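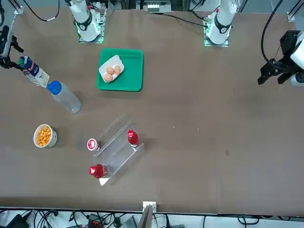
Chapter 4
Gathering Examples

Most people who take up robot learning do so in order to work on the learning. They picture themselves adjusting a model late at night while something clever happens on a screen. Then they spend the better part of a year putting groceries on a table and picking them up again. A learning system of the kind covered in this book knows only what it has been shown, and somebody has to do the showing. The showing is slow, and it involves more snack food than the brochures let on. Consider the drink carton in the gripper, tilted at an angle in its grip. To a person it is a carton. To a system in training it is one example of a grasp, and one example is worth very little. The water bottle lying on its side just below is a different problem again, and the three eggs in their holder are a different problem from everything else on the table, as anyone who has wiped down a bench will agree.

This chapter is about how examples are planned, recorded, labelled and, quite often, thrown away. Chapter 5 takes up what the system does with the ones that survive.

4.1 What counts as an example

An example, for our purposes, is one complete attempt at one task, from the moment the arms leave their starting position to the moment they return to it. We call this an episode. An episode holds the camera pictures, the positions of the joints, the opening of the grippers and a short written label saying what was meant to happen.

The label causes more grief than the other items put together. Usa Noiphan, whose notes from the Stendidine project are used throughout this part of the book, opened her first collection with labels such as "move bottle" and "tidy." By the end of April she had a set of 2441 episodes and no reliable way of telling which bottle had been moved, or what anyone had thought tidy meant. One operator took it to mean stacking. Another took it to mean pushing everything to one side, a method familiar to parents of teenagers. The episodes themselves were fine. The labels had to be written again by hand, from the recordings, over a period she describes in her notes as "long."

A good label names the object, the action and the place where the object should end up. "Put the carton on the tray" will do. "Deal with the carton" will not, though it does capture the operator's mood.

4.2 Variety, and how to run short of it

Suppose you record the same grasp 12 times with the carton standing on the same spot. You have 12 episodes, and for most purposes you have one. The system will learn that spot beautifully. Shift the carton by the width of a hand and it may close its gripper on the air where the carton used to be, with every sign of confidence.

The cure is to change things on purpose. Move the objects between episodes. Lay a bottle down in one and stand it up in the next. Mix clear things with coloured ones, and put a few on stands so that height changes as well. A transparent stand is a useful nuisance, being hard to see and easy to bump.

People are poor at doing this unaided. Asked to scatter objects at random, an operator will settle into a favourite arrangement by mid-morning and defend it as random until lunch. Kulap Kongkaew got around the trouble at Rungrueang with a printed sheet of starting layouts, drawn by lot and taped beside the bench. The operators found it bossy. The data improved.

4.3 Keeping the failures

New teams tend to delete any episode in which something was dropped. Resist this until you have read Section 4.6. A fumbled grasp followed by a calm recovery can teach more than a perfect run, provided the label admits to the fumble. A fumble followed by the operator reaching in with a free hand teaches the system that help is coming, and should go.

Before you begin

You will need 2 operators for the bench exercise in this chapter, taking turns. Tired people make tired examples, and the system will copy the sighing if it can find a way. Choose four objects of different shapes, write your labels before you record anything, and leave the eggs until the second session.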